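6/9/20

I finally cut into the teal! I have been walking past that cloth on the shelf for so long that Efraín started calling it my roommate, and this morning I got up, had my coffee standing, and just took it down and shook it out over the table. What a color. I bought it in Flaltdale last August with no plan at all (Hui-mei was with me and she did try to steer me toward a sensible gray) and I have loved it ever since without once putting scissors to it.

So the plan now is curtains for the back room, two long ones, plus a cover for the bench if there's enough left. Siu-fong came over early with her good shears and the long ruler. She measures everything from the left and I measure from the right, and we had to start over once before we figured out why we kept disagreeing. After that we got along fine.

The first thing was getting it to lie down. It had been folded so long that the fold had more or less moved in. I smoothed with my palms, Siu-fong pulled at the corners, and I kept stopping to look at the way the color changes wherever the fabric lifts a little. It goes from almost green to almost blue and back. I could have left it like that all day and called it decorating. 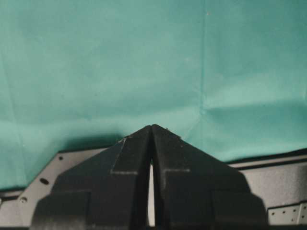
The teal, crease and ripples and all.

I got the iron out after lunch. Medium heat, a damp dish towel on top, and slow, slow, slow. Pui-shan told me on the phone to put a splash of white vinegar in the water for the stubborn line, and I had my doubts, but I tried it on a corner first and then went up the whole length. It took two passes and now I have to go looking for it! The kitchen smelled like pickles till supper, and I didn't mind a bit.

Then the cutting. My hands were shaking a little on the first snip, I'll admit it to this diary. Siu-fong said to breathe out and keep the bottom blade on the table, and off it went, that lovely crunching sound all the way across. We left 5 inches at the bottom for the hem because I like a heavy hem, and a bit more at the top for the rod pocket. One panel is pinned all the way around. The other is cut and hanging over the door.

Ran out of pins, of course. I found seven more in the pincushion Mom made, pushed in so deep that only the tips of the heads showed, and that got me to the end of the side seam with none left over.

Thread is the next question. The spool I had is too green in daylight, though it looked perfect last night under the lamp. Tien-fu is driving through Reltmont tomorrow and says he'll stop for me, so I snipped a scrap for him to carry – I pinned it to his hat so he can't leave it behind. If they don't have a match I would go darker before lighter.

I held the pinned panel up to the window around sunset and called Efraín in to see. He said, "Well, now we have to paint the wall," and I had been thinking the very same thing! Maybe a warm white. Maybe cream. I have some 20 paint cards in the drawer from the last time I got excited.

Need to oil the machine before I start, and find the walking foot. I think it's in the button tin.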